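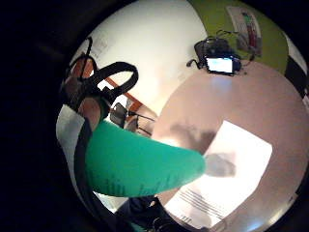 Runde Tischplatte

Die runde Tischplatte ist eine Bauform der Tischplatte, bei welcher der Rand einen Kreis bildet. Sie wird bei Esstischen, Bistrotischen und Besprechungstischen verwendet. Von der ovalen Platte unterscheidet sie sich dadurch, dass alle Sitzplätze den gleichen Abstand zur Mitte haben.

Maße

Für zwei Personen ist ein Durchmesser von 800 mm gebräuchlich. Bei größeren Platten wird die Mitte vom Sitzplatz aus schwer erreichbar, deshalb stellt man in Gaststätten manchmal eine Drehplatte darauf. Die Dicke beträgt bei massiven Platten bis zu 30 mm. Dünnere Platten bekommen oft an der Unterseite eine schräge Kante, wodurch sie leichter wirken.

Oberfläche

Man unterscheidet matte und glänzende Oberflächen. Eine matte Oberfläche streut das Licht, und feine Kratzer fallen auf ihr weniger auf. Eine glänzende Oberfläche spiegelt die Lampe über dem Tisch, was beim Lesen stören kann. Auch die Farbe hat Einfluss: Auf hellen Flächen sind Schatten deutlich zu erkennen, auf dunklen sieht man eher den Staub.

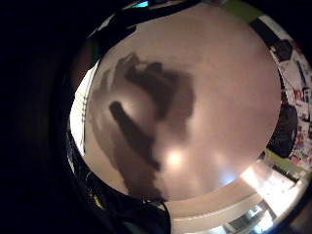 Schatten einer Hand auf einer runden, hellen Fläche

Der Hersteller Zirent aus Nallora bietet für seine Serie Baseo zwei matte Lacke an, die sich im Grad der Glättung unterscheiden. Die Serie umfasst mit allen Farben und Untergestellen 192 Ausführungen.

Untergestell

Häufig ist die Mittelsäule mit Fußplatte oder Fußkreuz. Sie lässt den Platz für die Beine frei, verlangt aber einen ausreichend schweren Fuß, damit der Tisch bei Belastung am Rand nicht kippt. Vier Beine geben mehr Stabilität, schränken jedoch die Verteilung der Stühle ein.
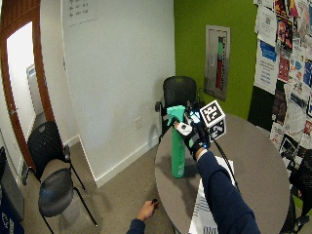

Pflege

Lackierte Platten werden mit einem feuchten, weichen Tuch abgewischt. Reinigungsmittel soll man sparsam auftragen und den Rand gesondert trocknen, weil dort Feuchtigkeit in die Fuge eindringen kann. Geölte Holzplatten benötigen in Abständen eine neue Ölschicht.

Siehe auch

Bistrotisch
Drehplatte
Tischkante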